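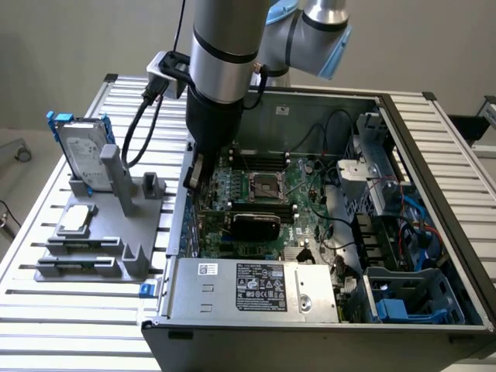

A desktop computer on its side with the side panel off.

Sorting out the family files

December 22, 2025

I have been meaning to write up what I did with our files this autumn. Itzel Cuautle asked me for it twice, and I kept sending her half an answer by text message. She has the same job ahead of her with her mother's things, so this is mostly for her, but it may be of use to someone else.

By files I mean everything that lives on a computer in our house, or used to. Photographs, letters, tax returns, school work, recordings of my grandfather talking, recipes my aunt typed up and emailed, scans of the deeds to a house we sold long ago. They had collected on old machines, on memory cards, on discs and in several email accounts. When we moved to Drustodlow most of it came in a box marked "cables", and the box went under the stairs.

What set me off was a form. I needed an old payslip for a pension query and I knew I had it. I spent two evenings looking. I found it in the end inside a folder called "new folder", which was inside another folder called "desktop old". In the same place were the only pictures I have of my sister's graduation, and I had not known they were there.

Getting everything in one place

The first thing was to stop tidying and only collect. I had tried this job before and failed each time in the same way. I would open a folder, start looking at pictures, rename a few, and go to bed. This time I made a rule that nothing got opened, renamed or deleted until all of it had been copied to one new drive.

I bought the drive from Quintero, the computer and electrical shop by the bus station. It cost just under £100. They had a larger one for a good deal more and the man behind the counter told me I wouldn't need it, and he was right. Most of what a family keeps takes up less room than you would think, apart from video.

Copying was dull. I did it in October, mostly while cooking or ironing. Each old source got its own folder on the new drive, named after where it came from: "brown laptop", "Dad's desktop", "red memory card", "discs from the shoebox". I wrote the same name on a bit of masking tape and stuck it to the thing itself once it was done. If I had to do it again I would write the date on the tape as well.

Some of the discs would not read. I tried those in a different disc drive, which rescued a few, and the rest I have kept in an envelope. I have read that there are people who can get files off damaged discs but I have not looked into the price. One of them says "Christmas" in my mother's writing and no year.

Old hard drives out of desktop machines need some way of being plugged in. You can put them in another desktop, or you can buy a small adaptor or dock. I went for a dock, as I don't much like having a case open on the kitchen table with children about. My friend Emiliano Xolalpa thinks this is feeble of me. He has always been happy with a screwdriver and lent me a box of leads, and I used exactly one of them.

If you do open up a machine, unplug it first and take a picture of where the cables go with your phone before you pull any of them out. Put the screws in a saucer. I put mine on a sheet of newspaper, then my son moved the newspaper.

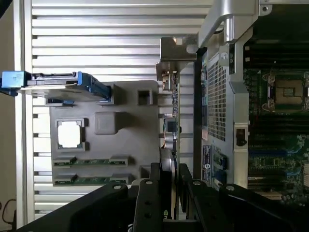
Throwing things out

I expected this to be the hard part and it was mostly quite easy. Once everything was in one place it was obvious how much of it was the same thing again. Every time we had bought a new computer we had copied the old one across whole, so the oldest letters were there over and over.

I used a program called Vunden to find the duplicates. It is free and rather ugly. You point it at a folder, it goes off and compares everything, and then it shows you the matches in a long list. It took all night on the photographs. I would advise going through its suggestions in small batches and not pressing the button that deletes the lot, because it does not know which copy you would want to keep. In my case it wanted to keep the one in "desktop old".

After the duplicates I went for anything that would never be wanted. Instruction manuals for things we no longer own. Installers for programs that won't run on anything now. Screenshots. A surprising number of maps to places we had already been to. I deleted old bank statements too, past the point where anyone could ask for them, though I checked that point first and you should check it for yourself.

Then the photographs. I had planned to be strict and wasn't. I took out the blurred ones, the ones of the inside of a pocket, and most of the fireworks. I left everything with a person in it. There is one holiday with about 200 pictures of the same beach, all taken by my husband in the week he got a new camera, and I asked him to do that one himself. He has not done it.

Names that make sense later

I spent too long reading about systems for this. People feel strongly about it. In the end I settled on something very plain, and it has held up so far.

Photographs go in a folder for the year. Inside that are folders with the month as a number and then a few words, such as "07 caravan" or "11 Nan's birthday". If I don't know the month I leave the number off. If I don't know the year it goes in a folder called "year not known", and I show those to my aunt when she comes, as she remembers by what people were wearing.

Papers go by subject and not by date: house, health, school, work, car. Inside each one I put the year at the front of the file name so they line up by themselves. I don't use abbreviations any more. I found a whole set of my own files starting "SV" and it took me days to work out that it stood for Stevano, the letting agent we rented from before the children were born. I had used it on everything for that flat, including the inventory and some fairly cross letters about the boiler.

The recordings of my grandfather got the most care. I listened to each one all the way through and wrote a text file to go with it, saying who is talking and what about. It is not a transcript. It only says things like "the bakery, his brother's leg, the flood". My cousins have asked for copies and now I can tell them which ones they would want.

Copies

Everything now exists on the new drive, on a second drive, and online. The second drive lives at my sister's house and we swap when I visit. I had hers in return for a while but she has since lost interest.

For the online copy I went with a paid service. I am not going to say which one as I have nothing to compare it with. The first upload took so long that I thought it had stopped. It slowed down the internet for everyone in the house, so I set it to run at night, and after that there were fewer complaints.

I also printed some. I chose a small number of pictures for each year and had them done properly, and they are in an album on the shelf in the front room. The children look at the album. They have never once asked to look at the drive.

I wrote down where everything is on a sheet of paper, with how to get into it, and put it with the wills. My husband knows it is there. Itzel, if you do only one bit of this, I would do that bit, even before the collecting. With your mum's accounts you may find you need her to be in the room with her phone for some of it, so ask her now while it is just a nuisance.

Still to do

The email accounts. I have saved the messages from my oldest one but not looked at them. There is also a video camera that takes small tapes, and I don't have the lead for it. Emiliano says he might. The beach is still there, all of it, and I have told my husband I will be asking again after New Year.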